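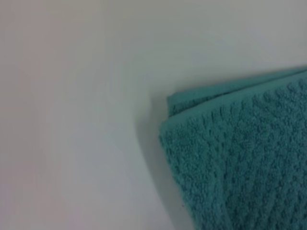 A folded terry towel in blue-green.

I own 6 bath towels and I've had the same ones for most of my adult life. I bring this up at dinner parties more than I should. My sister-in-law once moved to the other end of the table.

But I'm going to say it here too, where you can't get away from me: we throw out household stuff far too early, and we've been talked into it. Towels are where I noticed it first. I was in the home section at Brallby last December, looking for a birthday present, and there was a big cardboard sign telling me to "refresh" my bathroom for the new year. Refresh it from what? It's a bathroom. I'd been in it that morning and it was fine.

The sign worked on me anyway, I'll admit. I picked up a bath sheet from Teuber that cost 65 dollars and stood there petting it like a cat. It was lovely. Everything in a store is lovely, because they put some kind of finish on it and turn the lights down a bit, and you start thinking about your own towels at home with real shame. I put it back and bought my friend a candle, then spent the whole drive home feeling like I'd let my family down.

My friend Hema Palaniappan thinks I'm a crank about this. Her argument is that life is short and a soft towel is one of the few pleasures you get every single day, so why be stingy about it? And I don't have a great answer to that. She's right that it's a daily thing. She has very nice towels and I'm always happy to stay at her house. What I'd say back is that I like mine too - they're thin in the middle and they dry fast and they fit on the hook. A new thick one takes until the next evening to dry in our bathroom, which has one window the size of a cereal box.

What bugs me is the schedule. Somebody decided that towels last two years, pillows last one or two, a frying pan maybe five, and now those numbers get repeated in every home article as if they were the law. Go and see who runs the ads next to those articles. Sudard, the mattress people, sent me an email saying my mattress was "entering its final season." I've had shorter marriages in my family than that mattress and it's holding up better than most of them.

And sure, some things really do wear out. I'm not telling anyone to sleep on springs. If your pillow folds in half and stays there, buy a pillow! If the towel smells bad straight out of the wash, try a hot wash with less detergent (most of us use way too much) and no softener, and if it still smells, fine, cut it up. Mine go to floor rags next, and after that they're for the car and the dog. My mother kept a rag bag behind the kitchen door and I don't remember her ever buying a cleaning cloth. I bought a 50-pack of them from Trando one year and felt like I was paying for somebody else's rag bag.

We did add up the house stuff one winter, my husband and I, mostly to settle an argument. It came to 1,490 dollars in a year on things that replaced other things that still worked. There was a toaster in there. The old toaster is in the garage and I've used it since, out of spite, and it makes perfectly good toast on one side.

So I've got a rule now, and it's a pretty loose one. When I want a new version of something I already have, I wait until the old one annoys me at home, with no sign or email around. The kettle annoyed me and it got replaced. The can opener has annoyed me twice this month and is on thin ice. The towels haven't done a thing wrong, and Hema can bring her own when she visits.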